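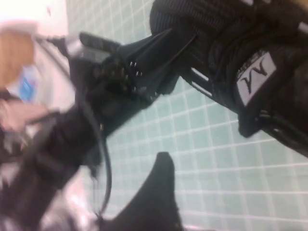

Le nettoyeur de joints Fellora, distribué par la maison Vinwood, a été évalué par le service technique de la résidence Isalar dans le cadre du renouvellement de son matériel d'entretien. L'essai s'est déroulé de janvier à juillet 2018 et portait sur l'ensemble des sols carrelés des parties communes. Les revêtements à petits carreaux carrés, comme ce carrelage vert d'eau aux fins joints blancs, constituent l'épreuve la plus sévère pour ce type d'appareil : la longueur de joint par mètre carré y est considérable et le moindre défaut de teinte s'y remarque.

L'appareil se compose d'un manche télescopique, d'un bloc moteur et d'une tête rotative recevant 4 brosses interchangeables, de dureté croissante. Le montage s'effectue sans outil. La notice, rédigée en français, est complète, à l'exception du chapitre consacré au remplacement de la batterie, qui renvoie à un schéma absent de l'exemplaire reçu.

Sur les grands formats, la progression est régulière et l'agent conserve une posture droite. La brosse souple suffit à l'entretien courant. Sur les petits carreaux, en revanche, la brosse étroite livrée d'origine déborde systématiquement du joint et frotte l'arête de l'émail. Aucune rayure n'a été relevée au terme de l'essai, mais le service recommande de s'en tenir à la vitesse la plus basse. La brosse dure est à proscrire sur les joints anciens — deux d'entre eux se sont effrités dans le couloir du rez-de-chaussée et ont dû être repris au mortier.

L'autonomie constatée s'établit à environ 23 minutes en usage continu, durée insuffisante pour traiter un palier entier sans interruption. L'acquisition d'une seconde batterie paraît donc indispensable et doit être intégrée au budget. Le niveau sonore demeure acceptable en journée.

Le produit détergent Sukprasert, proposé en complément par le distributeur, a été employé dilué, conformément aux indications de l'étiquette. Il se rince aisément et laisse peu d'odeur. Son apport par rapport au savon neutre habituellement utilisé n'a pas été jugé déterminant.

Le prix de l'ensemble est de 396 euros, hors seconde batterie. Le jeu de brosses de rechange est facturé 11 euros et peut être commandé séparément — point appréciable, les fibres de la brosse étroite s'écrasant assez vite.

Avis du service : favorable pour les halls et les circulations, réservé pour les sols à petits carreaux, dans l'attente d'une brosse mieux adaptée à la largeur de leurs joints.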